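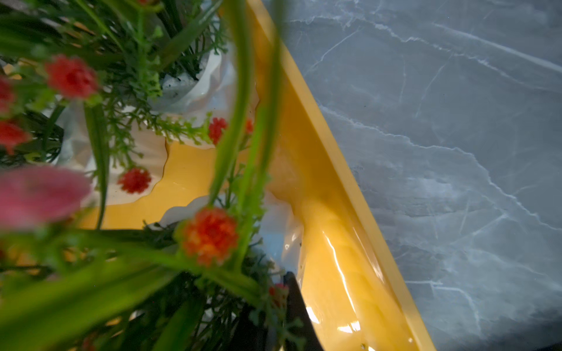

Stendville Robotics Club Forum > Student Projects > Arm Team
Thread: Flower sorting task, wrist camera, and why I have started to dislike carnations

stemcell_rhea
Posted March 2019

Hi all. Rhea Enriquez, arm team, second year in the club, first year being responsible for anything.

For anyone who missed the meeting: our task for the Konstead showcase is "pick one named flower out of an arrangement and put it in a vase without wrecking the rest." The flowers are artificial, so at least we can't kill them. The tub is yellow, the lining is white plastic wrap, and the bench top is gray marble. The target is a red one. Any red one, as far as the rules care.

Where we are: the arm gets to the tub fine. The gripper goes in fine. Then it closes on greenery. We logged 463 attempts since January and most of the failures look the same in the notes. "Grabbed leaf." "Grabbed leaf." "Grabbed leaf, leaf came with friends."

I think the problem is the camera. It sits at the wrist, so by the time the gripper is anywhere useful, the closest leaves are big green smears across the middle of the view and the flower we want is behind them. Everett thinks the problem is me. Looking for opinions, ideally ones that don't cost money.

everett_h
Reply

I did not say the problem was you. I said the problem was the approach angle, which you picked.

We come in from above. Everything in that arrangement grows up. So we are pushing the camera through the tops of the plants and then acting surprised about plants. Come in low over the rim and go sideways.

stemcell_rhea
Reply

Low over the rim is how we hit the rim. It's a thick rim. Ask the left fingertip, may it rest.

gearloose
Reply

Have you tried just thresholding on red? Red flower, green leaves, yellow tub. It's practically a traffic light. My little brother could segment that.

stemcell_rhea
Reply

Your little brother is welcome at the next build session.

Yes, we tried it. The deep red ones come out beautifully. Then there's the orange-red one with the yellowish middle, and the mask eats half of it and decides the rest is tub. The tub is glossy, so it throws white glare wherever the light hits the wall. And the pink bud is either red or it isn't, depending on how far away the camera is and apparently its mood.

gearloose
Reply

So tighten the range and ignore the orange one. You said any red one counts.

stemcell_rhea
Reply

If we tighten it we also lose the ones in shadow. I did try. Program went looking for a perfect flower, didn't find one, and parked itself over the tub until it timed out. Very relatable, zero points.

Ms_Navarro
Reply

Janelle Navarro here, wearing my advisor hat. Two things.

One, please change one variable at a time. I looked at the log and there is a stretch where the lamp moved, the exposure changed and somebody rearranged the flowers, all between consecutive runs. I can't tell what helped and neither can you.

Two, I would like to see a plan for the wrap. When it's crumpled up the wall like that it hides stems, and it's the same brightness as the glare. You may be fighting the lining more than the leaves.

princess_c
Reply

The flower rearranging was me, sorry!! They looked sad. I thought the ferny bits should go at the back.

everett_h
Reply

There is no back. It's a robot. It comes from wherever Rhea tells it to come from, which is the top.

princess_c
Reply

Well, they look better now.

Also I want to stick up for the wrist camera a little bit, since everybody's being mean to it. I did the labeling for the last batch (662 pictures, you're all welcome) and when one of the red ones is in focus it is REALLY in focus, you can see every frill on the petals. It's only bad at the very end when the leaves get right up in its face. So what if we pick the flower early, while we're still high up, and then stop trusting the camera for the last part and just drive to where we decided?

everett_h
Reply

That's going in blind.

princess_c
Reply

It's going in blind NOW. It's just going in blind and making decisions.

rosalinda_m
Reply

Princess is right and this has a long history on this team. Rosalinda Macaraeg, I was arm lead two years ago. We had the same argument over a box of pencils. We ended up freezing the target about a hand's width above the box and going straight down from there with no updates. It wasn't elegant and it lost us points when somebody bumped the table, but it picked up pencils.

One catch: our pencils stayed where they were. Yours are on springy stems. If the fingers brush one flower on the way in, the one you froze on has moved over and you close on the space where it used to be.

stemcell_rhea
Reply

They do move. The whole thing leans when you touch it. Could we freeze, go halfway, back out, look again?

rosalinda_m
Reply

You could. How long do you get per pick?

stemcell_rhea
Reply

12 seconds. We currently use most of them on getting there with dignity.

everett_h
Reply

So speed up the first move. There's nothing between home and the tub to hit. It crawls across all that open marble like it's looking for a contact lens.

stemcell_rhea
Reply

It crawls because last time I sped it up you said it was "lunging."

everett_h
Reply

It was lunging. There is a setting between those.

gearloose
Reply

Still think you should put a second camera on a stand off to the side. Lusico has cheap ones in the parts closet, I used one for the line follower. Side view, no leaves in the way, done.

Ms_Navarro
Reply

The Konstead rules say sensors have to be mounted on the arm. Page 2. I say this with affection, but please read page 2.

gearloose
Reply

Can the stand be mounted on the arm

Ms_Navarro
Reply

No.

princess_c
Reply

What about dark fingers vs. light fingers? In the close pictures the fingertip is just a black lump coming up at the bottom, and a couple of times I nearly labeled it as a gap between stems. If it were blue or something, the program could at least tell which part is us.

stemcell_rhea
Reply

That I like. We have blue tape. Everett?

everett_h
Reply

Tape changes the grip. But fine, tape the backs, leave the pads alone.

I'd still like ten runs from the side before we give up on it. Tilt the wrist so the fingers clear the rim and come in over the corner where there's less grass. If it hits the rim I'll print the new fingertip myself.

stemcell_rhea
Reply

Deal, and I'm saving this post.

Plan for next session, one variable at a time so that Ms. Navarro can sleep:

Blue tape on the backs of the fingers, otherwise the same setup as now, run a batch.
Then flatten the wrap against the walls and run a batch. There are dark specks of something on it too, so shake it out while you're there.
Then Princess's early freeze, coming from above.
Then Everett's sideways thing, with the early freeze if that worked and without it if it didn't.

Flowers do not get rearranged between batches. Not even if they look sad.

princess_c
Reply

What if one falls over

stemcell_rhea
Reply

Then it lives there now.

rosalinda_m
Reply

Write down which flower it went for each time, too. Just "red" isn't going to help you later. We called all the pencils "pencil" and regretted it.

princess_c
Reply

I can name them! The big orangey one is already Evangelista.

everett_h
Reply

Why does it have a name?

princess_c
Reply

Because it's the one the robot is scared of.

Ms_Navarro
Reply

Names are fine if they go in the log and stay the same from one run to the next. Rhea, please bring the battery charger back with you. The drive team has been asking.

stemcell_rhea
Reply

Charger's in my bag. I'll post numbers after the tape batch.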